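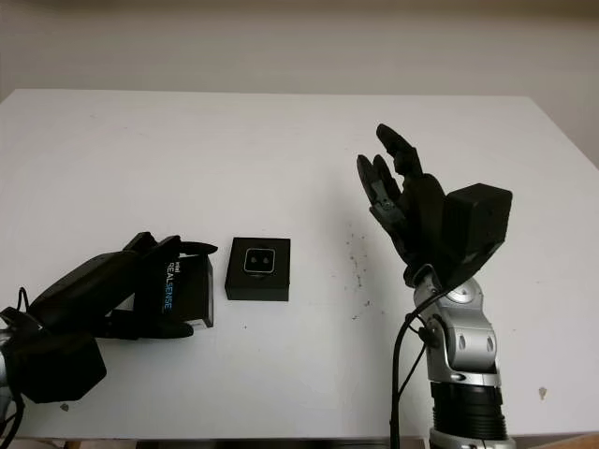
4.2 Starting a shift at the boxing table

The Voyle cell now does the lifting that your wrists used to do. Your wrists will adjust. The rest of you has been promoted to looking after it, on the same pay grade.

1. Wipe the white tabletop before you log in. Scuffs may stay. Crumbs go.

2. Check that the cables on both arms hang free.

3. Set out the small boxes with a gap between them. The hands dislike a crowd.

4. Press START and step back behind the line. Keep your coffee with you.

5. After 400 boxes the cell stops for a grip check. So do you – this is your break, and Dörte Kasten fought for it.

CAUTION: Do not reach in to straighten a box while a hand is closed. You were faster than the cell for years and have no need to prove it now.

NOTE: If a box is dropped 3 times, take it off the table and pack it yourself. Enter it under code 41, "manual assist," a phrase chosen by someone who has never packed anything.

For shift handover, see section 4.3.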